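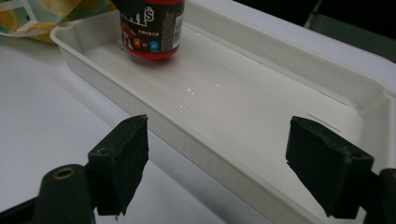
A long, shallow white plastic tray.

Votach Fry Station review: a fast-food heat lamp for the kitchen counter

By Deming Qiu

If you watch enough videos from people who work the line at burger places, you have probably seen the fry station. It's the slanted metal bin under the heat lamp, next to the fryers, where the fries get salted and scooped. One of those videos got passed around in August, and under it were 1,844 comments, a lot of them asking where to buy a small one for home.

Votach sells one. It costs $63, it comes from the same company that makes the Pollex popcorn warmer, and I've been using it for most of a month.

What you get

The box has a steel base with a slope to it, a lamp on a bent arm, a perforated insert that sits in the base, a scoop and a small salt shaker. The lamp is rated at 400 watts and uses a standard screw-in bulb, so you can replace it without going through Votach. There's one switch on the cord. No timer, no dimmer, no app.

Putting it together means two screws for the arm. The holes on mine were slightly off and I had to lean on the arm to get the second screw started. It has stayed tight since then.

The cord is short. In my kitchen it only reaches if the station sits beside the toaster, and the manual says to keep it clear of anything on both sides, so the toaster had to move.

How it works on fries

I made frozen shoestring fries in a countertop fryer, salted them in the base the way they do on the line, and left them under the lamp. At five minutes they were as good as when they came out. At ten they were still crisp on the outside and a little drier in the middle. The manual says to throw them out and start over at 14 minutes, and I'd agree with that. Past that point the thin ones on top go hard and the ones at the bottom start to bend.

For comparison I kept a second batch in a 200 degree oven on a wire rack. Those held up almost as well for ten minutes and better after that. The oven takes time to heat, though, and you can't stand there salting fries in it.

Thick-cut fries did worse. The lamp browns the top layer before the heat gets down to the rest, and the pile needs turning every couple of minutes. Oven fries were a waste of time. They start out softer and the lamp doesn't fix that.

Other food

Onion rings were the best thing I tried. Chicken nuggets were fine for ten minutes. Mozzarella sticks leaked through the holes in the insert. A wrapped cheeseburger stayed warm on one side and got greasy on the other, so don't buy it for burgers.

I also used it for hash browns in the morning while the eggs were cooking, and that may be what I keep using it for.

Noise, heat and cleaning

It makes no noise. The lamp housing gets very hot and stays hot long after you switch it off. There's a warning sticker on the back of it, where you can't see it. If you have kids who reach for fries, I would look at something with a guard. The Pearce warmer has one, but it's nearly twice the price and takes up more counter.

The insert and the scoop can go in the dishwasher. The base can't, and salt gets into the seam along the front. I've been brushing it out with an old toothbrush. The salt shaker has holes that are too big, and I went back to my own after the first batch.

Compared with the Flunico

The other one people bring up is the Flunico, a flat warming plate with no lamp. I borrowed one for a weekend. It's cheaper and easier to store, and it's better for anything on a plate. For fries it's worse, since the steam stays in the pile and the bottom layer gets soggy before the top cools down.

Who should buy it

If you fry in batches for more than two people, the Votach does something useful. You can hold the first basket while the second one cooks and serve them together. For one or two people the fries will be gone before the lamp matters.

It also won't make your fries taste like the ones in the video. Those depend on the fries, the oil and a lot more salt than I was using.

Pros: simple, replaceable bulb, holds thin fries well for ten minutes
Cons: short cord, no lamp guard, hard to clean at the front seam
Rating: 3.5 out of 5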